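**Tastport starter kitchen set: toaster, saucepan, bowls, cup and food container**

Posted Thursday, August 28, 2025

I bought this set in February for the flat above the shop, which gets used by whoever is staying over. It had a kettle and a drawer of odd cutlery and that was it. Tastport is a small homewares place on Ngubane Street that puts together bundles from different makers, so you won't find one brand across the lot. I've used everything in it most weeks since then and this is how it has gone.
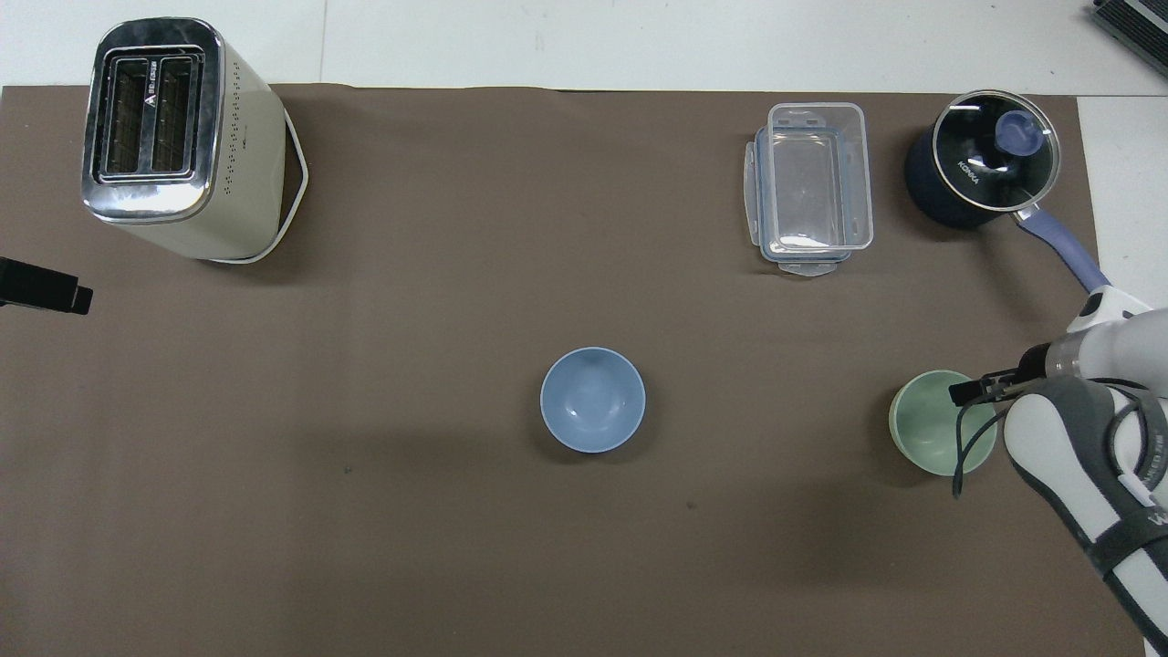
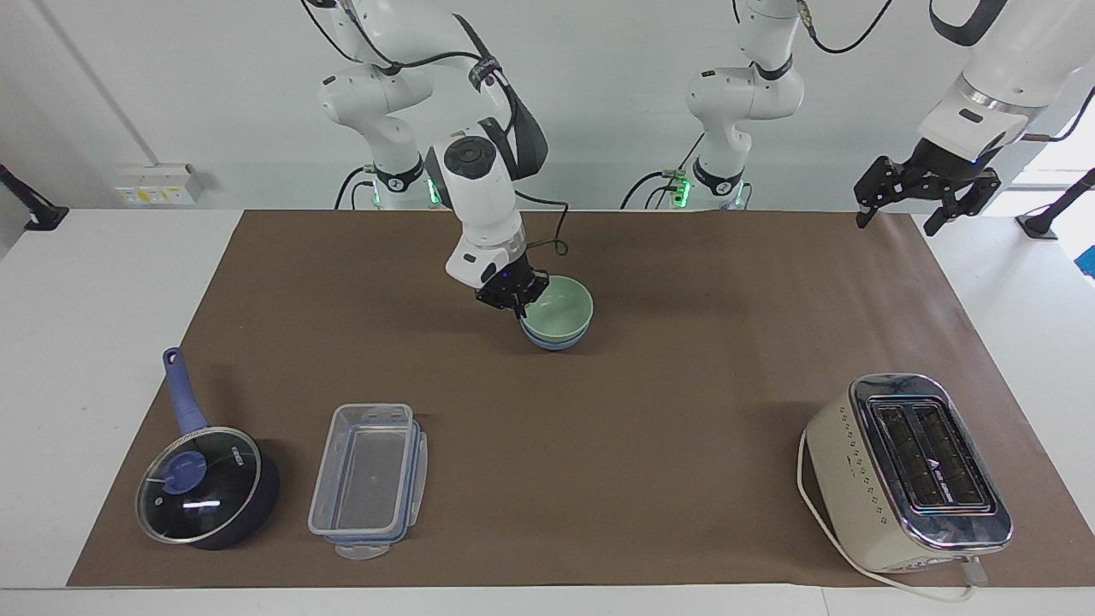
*The toaster, saucepan and clear container, with the bowls, on brown matting over a white table.*

## What you get

The bundle I bought had a two-slot toaster, a small saucepan with a glass lid, a clear container with latches, two bowls and a cup. Tastport swaps pieces in and out depending on what they have, so ask before you pay. Vesna Vukadinović, who runs the shop, let me change a blue cup for the green one and didn't charge for it.

It comes in one carton with paper between the pieces. My carton had been opened and taped up again. Nothing was chipped.

## Toaster

Cream body, shiny chrome on top, two slots side by side. It is a tall shape and doesn't take up much bench. The side panel has rows of small vent holes, which I mention mainly for cleaning. Flour and grease sit in them. I go over the panel with a dry pastry brush every now and then, unplugged, and then a barely damp cloth.

It toasts evenly on ordinary sandwich bread. The dial runs from 1 to 7. I leave it on 3 for white and 4 for anything with seeds. Past that it goes dark quickly, and the top setting is no use for anything except crumpets from the freezer. The second round always comes out darker than the first, so turn it down a notch if you're feeding more than one person.

Thick-cut sourdough is a problem. A normal supermarket slice drops in with room to spare, but a hand-cut slice from the end of a loaf catches on the grates and has to be pulled out with wooden tongs. Bagels fit if you cut them thin. English muffins are short enough that you have to fish for them, even with the lever pushed up.

The chrome top shows every fingerprint. If that bothers you, buy a plain one.

The cord is white and on the short side. In the flat the power point is at the far end of the bench and the toaster has to live beside it. There is no cord wrap underneath, so when I put it away I fold the cord up and hold it with a rubber band.

The crumb tray slides out from the back and is a decent size. It sticks when it's full. Empty it before it gets to that stage.

## Saucepan

This is the piece I use most. Dark navy, with a long handle in a lighter purply blue and a knob on the lid to match. The lid says KONKA. It's glass with a metal rim, so you can see whether the rice is boiling over without lifting it.

It's a small pan. Good for porridge for two, a tin of soup, boiled eggs, one serve of pasta if you break the spaghetti. I make custard in it and the custard doesn't catch if I keep the heat low. On a high gas flame it does scorch in a ring near the edge, so use the smallest burner.

The handle is long for the size of the pan. When the pan is empty it's a bit handle-heavy, and on a gas trivet with wide gaps it will tip if you don't set it square. With water in it there's no trouble. I turn the handle in towards the wall because it sticks out far enough to catch a sleeve. There's a small hole near the end, and I've hung it from a cup hook under the shelf. It has been up there for months and the hook is fine.

The lid sits flat and doesn't rattle much. It has no steam vent that I've found, so anything starchy will lift it and dribble down the side. Leave it slightly askew for pasta and potatoes. The knob worked loose in the first month and I tightened it with a screwdriver from inside the lid. It has stayed put.

I hand wash it. The leaflet said the dishwasher was all right, but the colour on the handle looked like something that would fade and I'd sooner not find out. Baked-on milk comes off with an overnight soak.

## Bowls

One pale blue, one pale mint green. They stack with the green on top and only the rim of the blue one showing, which saves a bit of cupboard. They are the right size for cereal or a big serve of soup, and too small for a salad you want to toss.

They do suction together if you stack them wet. Dry them properly first. I had to run hot water over the bottom one to get them apart the first time.

Tomato stains wipe off if you get to them that day. Turmeric didn't. The green bowl had a yellow patch for a couple of weeks after a lentil curry and it went eventually, with bicarb and leaving it on the windowsill.

I would have liked four of them. Two is fine for a couple, but the flat sleeps three and someone ends up eating out of the saucepan. Tastport does sell the bowls singly, in the same two colours and a grey.

## Cup

Pale green, same sort of shade as the green bowl. It does the job. I use it for toothbrushes more than tea, as it's a little small for the amount of tea I drink. It's a good size for measuring rice if you work in cups and don't care which cup.

## Food container

Clear plastic, a rectangle with rounded corners, latch tabs at the ends and a thin blue rim around the top. It holds leftovers for one person, or half a dozen biscuits if you lay them flat.

The latches were stiff to begin with. They've eased off since and still close with a click. I've carried soup in it on the bus, standing upright in a bag, and had a few drops come out. On its side I wouldn't trust it. For sandwiches, cut fruit and cold pasta it's good.

Because it's clear you can see what's in it from the fridge shelf, and less food gets forgotten. It has picked up fine scratches inside from forks. It hasn't gone cloudy.

I don't microwave it with the lid latched. With the lid resting on top it copes with reheating rice. Fatty food gets hotter than the plastic likes, so I tip that into a bowl first.

## Compared with the Altitz bundle

My sister has the Altitz one, which costs more and comes with a heavier pan and a wide-slot toaster. The Altitz toaster is better, no argument. It takes any bread and has a longer cord. Her saucepan weighs a lot, though, and she has gone back to using an old milk pan for small jobs. The Altitz container is glass and has already lost a latch.

I also looked at the Tidov set. It had plates, which this one doesn't, but no toaster, and the pan had no lid. If you already own a toaster it would be worth pricing up.

## Returns and spares

The docket had bundle number 2509 on it, and the shop wanted that when I rang about the lid knob. Keep it. They offered to post a new screw and I said I'd already fixed it. They don't stock a spare lid for the saucepan. If you drop it, you're hunting for one by diameter.

## Summary

Good points:

- saucepan is a handy size and the glass lid is useful
- toaster is even at the lower settings and doesn't need much bench
- container shuts properly and you can see into it
- bowls stack neatly

Bad points:

- toaster slots too narrow for thick bread, cord too short
- fingerprints on the chrome
- only two bowls
- empty saucepan tips on a wide trivet

I'd buy it again for a first flat, a student room or a caravan. For a family kitchen you'd outgrow the pan in a week. Four stars out of five, with the star off for the toaster slots.

**Update:** a couple of people asked about induction. I only have gas here so I can't say. A fridge magnet does stick to the base of my pan, for what that's worth, but check with the shop, as the pan in your bundle may be a different one.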